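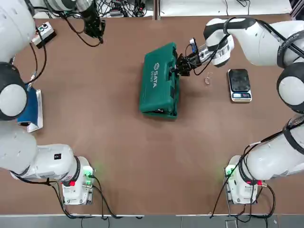 Grupo de Vivienda y Migración > Cuadernos > Derkside > Julio

Última actualización: julio, 18:20

Cuaderno de trabajo – codificación de respuestas de alquiler
Escribe: Waraporn Ratanaporn

Por la mañana

Sigo con las respuestas de las agencias de Derkside. Recuerdo para quien lea esto por primera vez: mandamos consultas por correo a anuncios de alquiler, con el mismo texto y con el mismo nivel de ingresos, y cambia solamente el nombre de la persona que firma. Tenemos alrededor de 500 consultas enviadas. Lo que me ocupa ahora es la lectura de las contestaciones, que es más difícil de lo que pensábamos cuando escribimos el protocolo.

El problema está en la categoría "respuesta positiva". Según el protocolo, es positiva toda respuesta que ofrece una visita. Pero encuentro muchos mensajes que ofrecen la visita y en la misma frase ponen una condición que el anuncio no mencionaba: un aval, un contrato indefinido, una entrevista previa por teléfono "para conocernos". Si los cuento como positivos, la diferencia entre los nombres se hace pequeña. Si los cuento como negativos, exagero, porque la visita existe.

Copio un caso, sin datos del remitente:

"Buenas tardes, puede ver el piso cuando guste. Le pido que antes me envíe sus nóminas y me diga cuánto tiempo lleva en el país."

En el anuncio no hay nada de nóminas. La persona ficticia no dice en ningún momento que venga de otro país. Lo he marcado con código 2 y con la letra C (condición añadida), y dejo la decisión para la reunión.

También hay respuestas de Prosutwood, que usa una plantilla igual para todos. En estas no veo ninguna diferencia en el texto. La diferencia, si la hay, estará en el tiempo que tardan en contestar, y para eso necesito la tabla de horas que guarda Sunee.

Después de comer

He hablado con Sunee Wannasri sobre la doble codificación. Ella leyó la misma muestra que yo, sin ver mis códigos. Estamos de acuerdo en los rechazos claros y en las no respuestas. En los mensajes con condición no coincidimos casi nunca, y cuando comparamos las notas entendimos el motivo: Sunee lee el mensaje completo y después pone el código, y yo lo ponía en el momento de encontrar la palabra "visita". Mi manera es más rápida y peor. Desde hoy leo hasta la firma.

Una duda de idioma, que quizá es solamente mía. El trato de usted aparece más en las respuestas a nombres extranjeros, y el tú en las otras. Al principio lo apunté como señal de distancia. Sunee dice que en Clestgate mucha gente usa el usted por cortesía, sobre todo las personas mayores, y que sin saber la edad del propietario no podemos interpretarlo. Tiene razón. Lo guardo como variable aparte y no entra en el índice.

Otra cosa: el informe viejo de la fundación Kristiansen habla de "preferencias de los propietarios". Prefiero no usar esta expresión en nuestro texto. Cuando una agencia filtra por el nombre, la preferencia del propietario puede existir o no, nosotros no la hemos observado. Observamos una contestación. Propongo escribir "trato desigual en la respuesta", aunque suena un poco pesado.
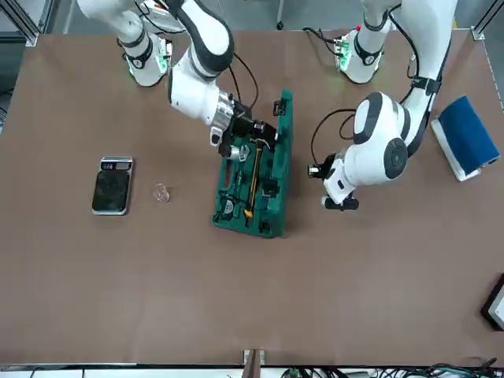 Cambios en la hoja de códigos

– "Positiva" se divide en positiva simple y positiva con condición. Con esto quedan 9 códigos en total.
– Una condición cuenta como añadida solo si no está en el anuncio archivado. Hay que abrir siempre la captura del anuncio, también cuando uno cree recordarlo.
– Preguntas sobre el origen o el tiempo de residencia: código propio, aunque el resto del mensaje sea amable.
– "El piso ya está alquilado": se comprueba si el anuncio sigue publicado pasados 10 días. Antes no poníamos plazo y cada una decidía a su manera.
– Tú/usted: columna separada, sin peso.

Pendiente

Volver a leer lo que codifiqué al principio del mes, con la regla nueva. Es bastante trabajo, pero no me fío de esa parte.

Pedir a Sunee la tabla de horas de envío y de llegada. Cuidado con los correos que salieron a las 23:00 o más tarde: la demora de la noche no es comparable con la del día.

Preguntar en la reunión qué hacemos con los propietarios que contestaron a una firma y después a la otra desde direcciones distintas. Creo que son la misma persona en algún caso, por el teléfono que ponen abajo. Por ahora los tengo unidos con un número provisional, en color gris en la hoja.

El párrafo sobre el barrio todavía está demasiado general. Derkside tiene una parte vieja cerca del mercado, con propietarios particulares, y una parte nueva que llevan casi entera las agencias. Si mezclo las dos, no sé qué estoy midiendo. Mañana pruebo con separarlas antes de hacer ninguna tabla.

Contacto | © Grupo de Vivienda y Migración, Clestgate | Volver arriba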